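Unit 6 handout: Surface finishes and grout joints in interior maintenance
Course notes, February 2021
Prepared by Maham Bangash

6.1 Scope

Unit 5 covered the choice of cleaning agents. Unit 6 covers the surfaces they are applied to: clear finishes on furniture, glazed and polished tile, and the cement grout between tiles. Stone floors are left to Unit 7. Bring the Grindel worksheet to the practical session; the columns for finish type and test result will be filled in there.

6.2 Terms

A film finish sits on top of the substrate. Varnish, lacquer and shellac are film finishes. A penetrating finish, such as an oil, soaks into the wood and leaves little or no film. The distinction controls repair. A film can be scratched without any damage to the wood under it, and the scratch can often be leveled within the film. With a penetrating finish the wood takes the wear directly.

Gloss is the share of light reflected at the mirror angle. It depends on how smooth the top of the film is. Fine abrasion lowers gloss before any material loss can be felt by hand, so a dull patch is an early sign of wear.

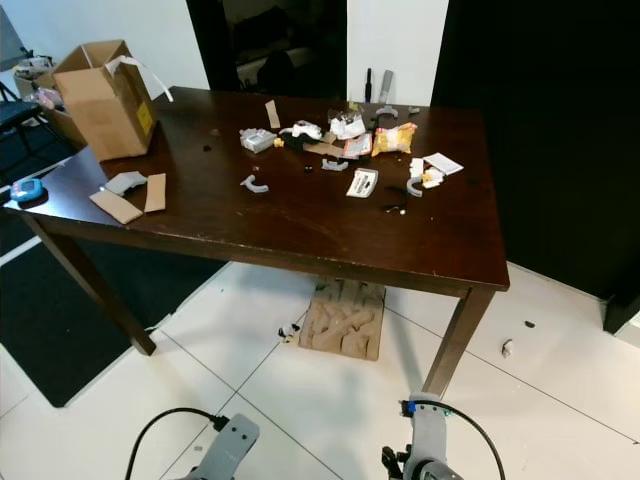
Reading time: 14 minutes

6.3 Identifying a finish

Test in a hidden place, such as the inside of an apron or the underside of a top. Work in this order.

Apply one drop of denatured alcohol and wait. Shellac softens and turns sticky. If nothing happens, apply one drop of lacquer thinner on a fresh spot. Lacquer softens and flows. Varnish may wrinkle or lift, and polyurethane is usually unaffected. Record the result before wiping.

A drop of water that darkens the wood within a few minutes points to an oil finish or to a film that has worn through. Repeat the test on a sound area before deciding between the two.

6.4 Classes of wear

The course uses the Rundum scale, which has four classes.

Class 1: gloss reduced, no marks visible in side light.
Class 2: marks visible in side light, film continuous.
Class 3: film broken in places, color of the substrate unchanged.
Class 4: film broken, substrate stained or abraded.

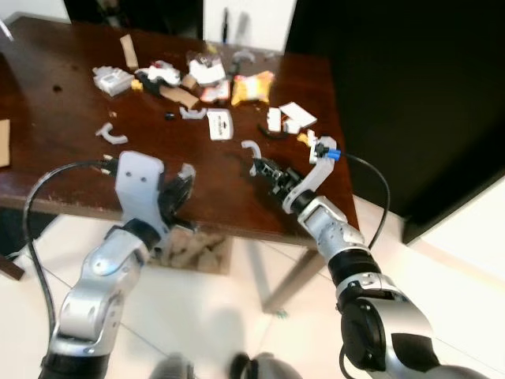
Classes are assigned only after the surface has been cleared and dusted. Grit left in place will scratch the film when a cloth is drawn over it, and it hides marks that belong in the record. A tabletop scattered with debris, like the dark reddish-brown one in the photo, is therefore not classed as found. Lift large pieces by hand, vacuum with a soft brush, then wipe with a barely damp cloth. Do not sweep debris across the top.

Class 1 and 2 surfaces are cleaned and, if needed, rubbed out and waxed. Class 3 surfaces are spot filled and recoated with a compatible finish. Class 4 surfaces go to the workshop. The Gilani sheet lists compatible pairs; shellac without wax will take most topcoats.

6.5 Tile and grout

Glazed tile absorbs very little water. Cement grout is porous and holds soil, so most complaints about a tiled floor are complaints about its joints. Acid cleaners attack cement grout – the surface turns sandy and the joint recedes. Use a neutral cleaner for routine work and a mild alkaline cleaner for grease.

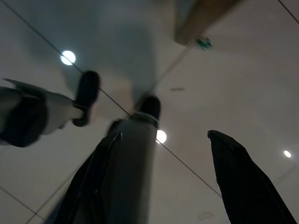
Rinse water must be changed often. Dirty rinse water settles into the joints, which lie lower than the tile face, and dries there. After an alkaline cleaner, rinse twice. Residue left on glazed tile shows as a gray haze and attracts soil.

Penetrating sealer is applied to dry, clean grout with a narrow brush. Wipe any excess off the tile face before it cures. Epoxy grout is not sealed.

6.6 Assignment

Read the Dranness case, pages 300 to 307, and complete the worksheet for the dining table and the hallway floor. State the finish, the class and the proposed treatment. Where the test result is unclear, write "not determined" and name the next test you would run.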